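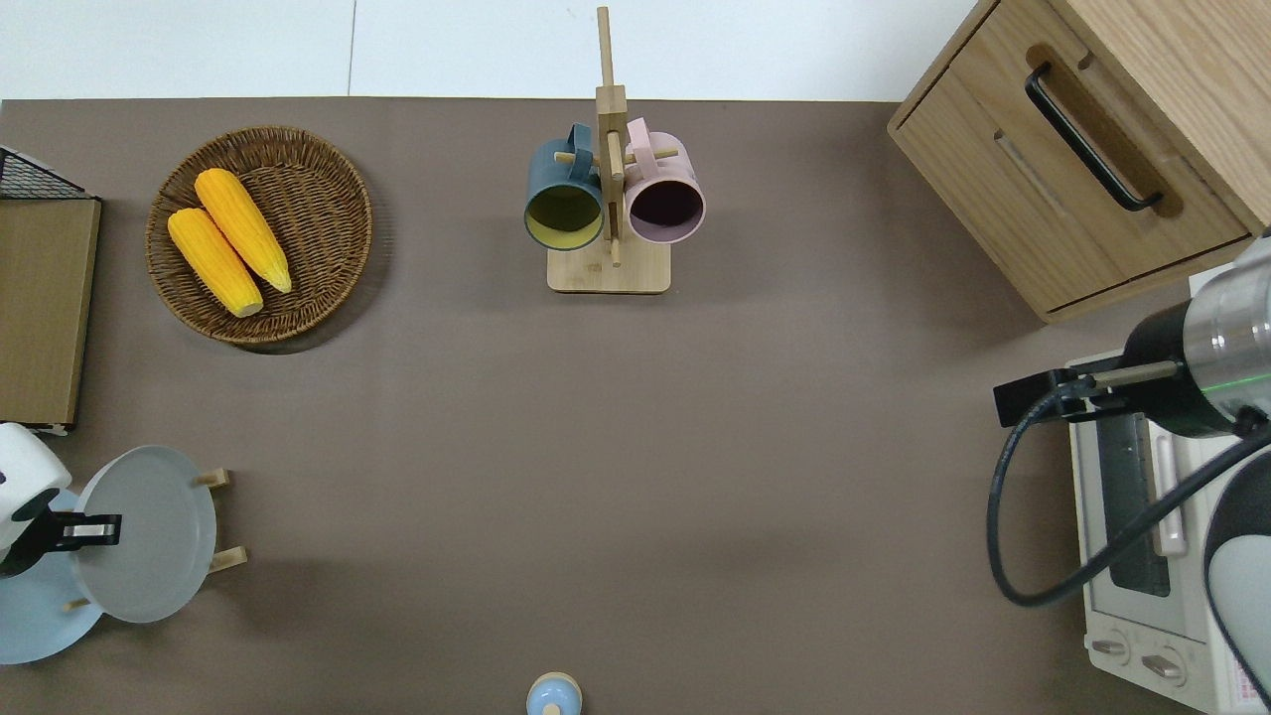

How often does the cartridge in the Trernham under-bench water filter need replacing?
Every 9 months in a normal household, or sooner if the flow at the filter tap drops noticeably.

Section 3: Changing the cartridge

These instructions cover the Trernham filter with the grey housing, sold from February onwards. Owners of the earlier Weltby unit should use the separate sheet supplied with that model, as the bracket and the O-ring are different sizes.

What you need
Replacement cartridge (Flornwood type 64)
Housing spanner, supplied
Bucket or deep tray
Old towel
Food-grade silicone grease
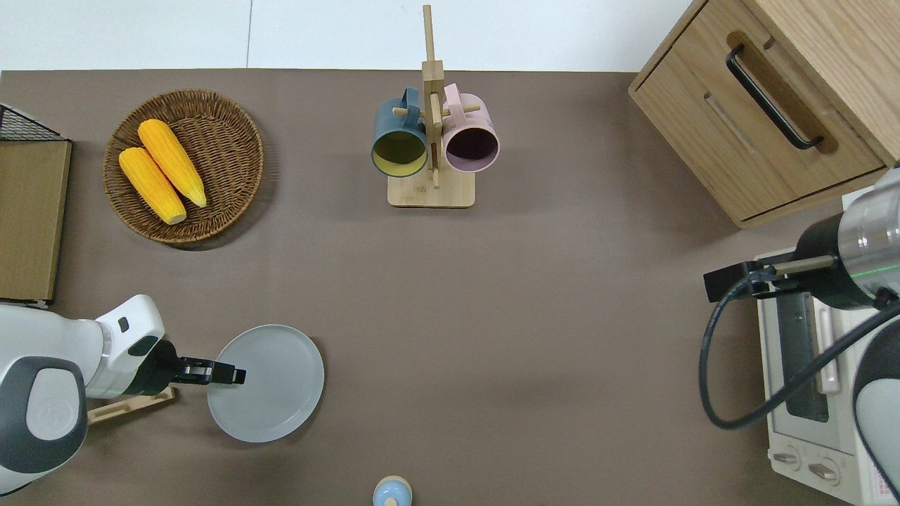

Clear the cupboard under the sink before you start. The housing drops straight down off its head and needs a clear hand's width underneath.

1. Turn off the cold water valve feeding the filter. It is the small lever on the braided hose, and it is off when it sits across the pipe.
2. Open the filter tap and leave it open until the water stops.
3. Put the bucket under the housing and press the red pressure release button on the head.
4. Fit the spanner and turn the housing anticlockwise, as seen from below. Once it moves, put the spanner aside and finish by hand.

CAUTION: The housing is full of water and heavier than it looks. Support it with one hand at all times.

5. Tip out the water and lift out the old cartridge. Wrap it and put it in the household rubbish. 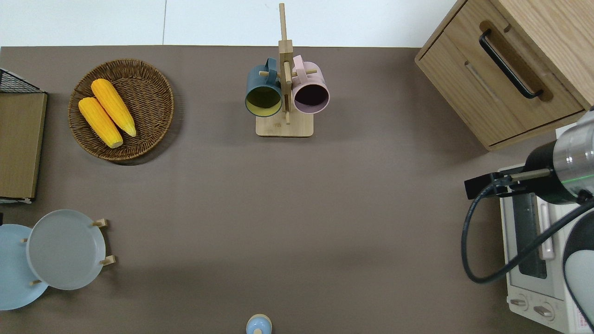 6. Wash the inside of the housing with warm water and a little dishwashing liquid, then rinse it well. Do not use bleach or a scourer.
7. Take the O-ring out of its groove. Wipe it and check it for nicks. Replace it at every second cartridge change regardless of condition.
8. Smear a thin film of silicone grease on the O-ring and press it back evenly.
9. Unwrap the new cartridge, stand it in the housing and screw the housing on by hand until firm. Add a quarter turn with the spanner.

NOTE: Petroleum jelly and cooking oil will damage the O-ring.

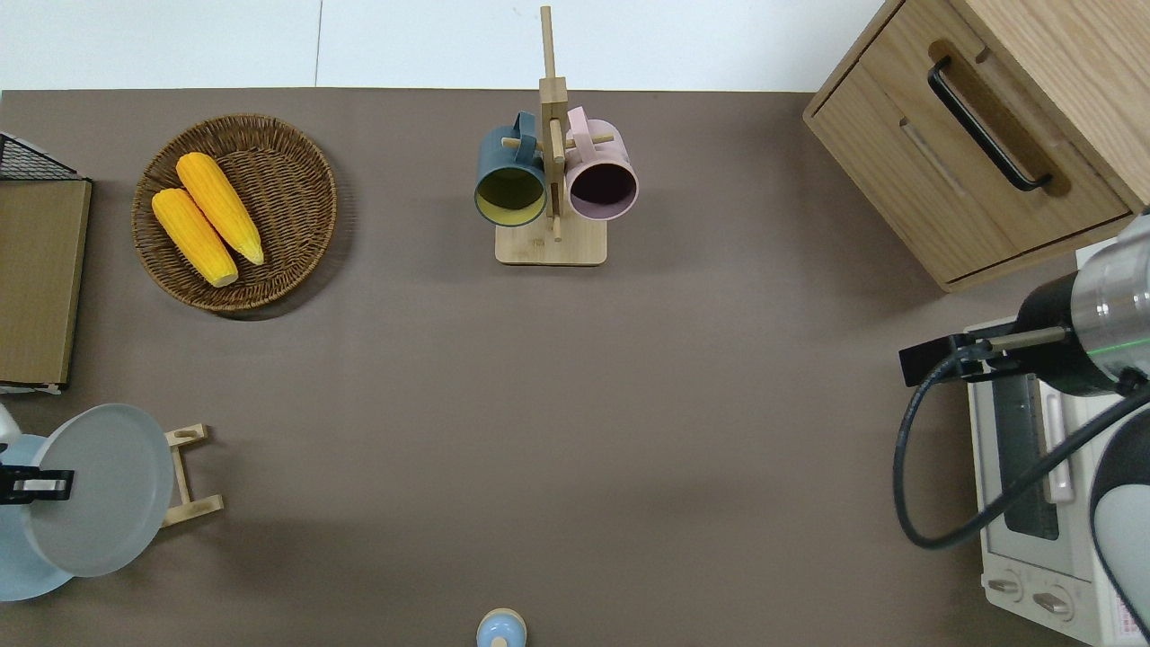

10. Open the valve slowly with the filter tap still open. Spluttering is trapped air.
11. Run the tap for roughly 3 minutes. The first water may be grey with carbon dust and can go on the garden.
12. Close the tap and check the housing joint with a dry tissue. If it is damp, shut the valve, release the pressure and reseat the O-ring.

Write the date of the change on the label inside the cupboard door. Hovland Plumbing Supplies stocks cartridges and O-rings.

Revised July 2023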